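3. The Build

3.1 Workspace and task

All of the work reported in this section was done in the shared workshop at Gorside, on evenings and weekends, by two of the authors (Penry and Yakubu). We chose pot lids as our first kitchen task and we'd choose them again. A glass lid is a wonderful nuisance: the depth sensor sees straight through the middle of it, the rim throws back every overhead light, and the only sensible place to hold it is a small knob. Figure 1 gives two views of the bench with the lid held by its knob. 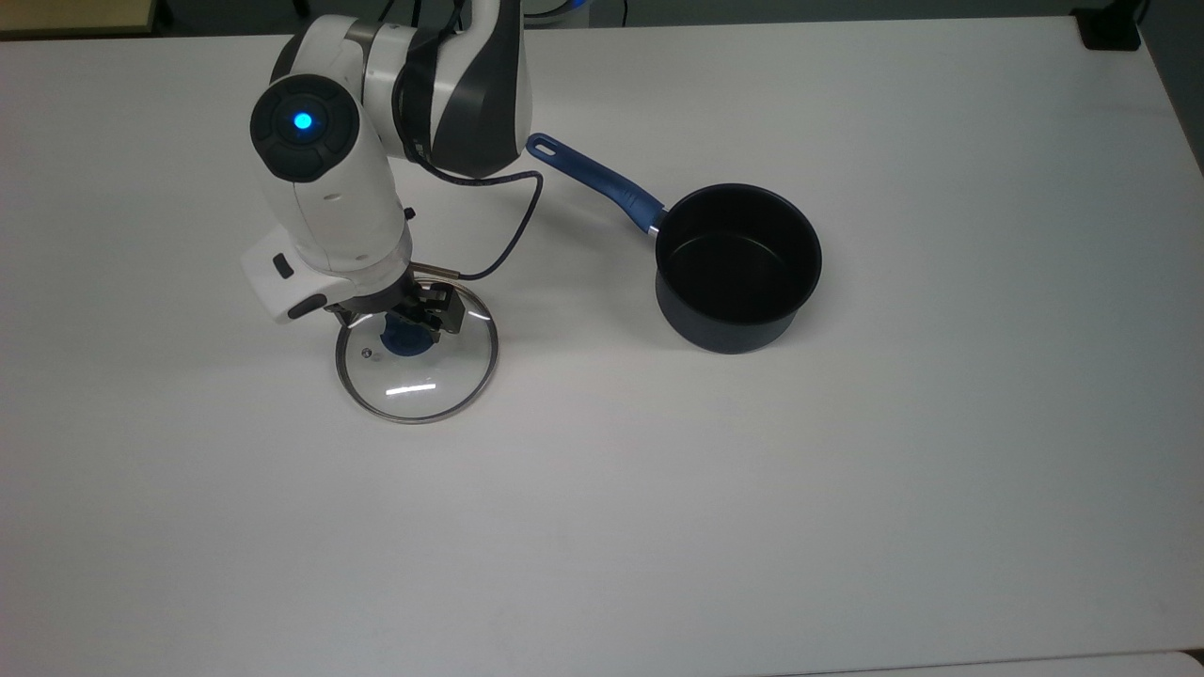
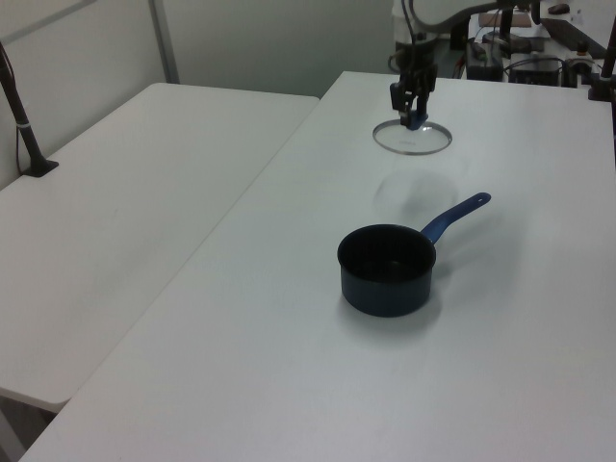

Figure 1. The lid held in the two-finger gripper, with the saucepan standing uncovered on the white tabletop.

3.2 Control software

The arm is driven by Kamuvix, the small control layer we wrote for this project. It began as a weekend script of 200 lines and has since grown to 3,764, most of them logging and recovery behaviour we're quite proud of. Kamuvix takes a target pose for the lid, plans an approach from above, and slows the last 30 mm of travel to a crawl. Earlier versions came down at full speed and tended to knock the knob sideways before the fingers had centred on it.

Finding the lid was the fun part. We gave up on depth early and fitted an ellipse to the rim in the colour image, then searched near its centre for the knob. The colour of the knob does a lot of the work, and we freely admit that a clear or grey one would be harder. The ellipse also gives us the tilt of the lid once it's in the air, so the controller can correct a crooked grip before it heads for the pan.

3.3 Calibration

We followed the hand-eye procedure in Yakubu's earlier notes on the Taltach rig, with one change. Instead of a printed board we touched the gripper to marks taped on the tabletop, repeated the set at three heights, and peeled the tape off afterwards. It's slow, but anyone with a tape measure and a free evening can do it, and we were delighted by how well it held between sessions. The calibration used for all the trials in Section 4 was recorded on July 5, 2018 and left alone after that.

3.4 Trial procedure

A trial starts with the lid flat on the table and the pan upright and uncovered. The operator shifts both by hand, starts the run and keeps a hand near the stop button. We count a placement as good if the rim seats all the way around without a nudge. We planned for 200 trials, split evenly between the authors, with lid and pan positions drawn from a list prepared beforehand so that neither of us could favour the easy spots.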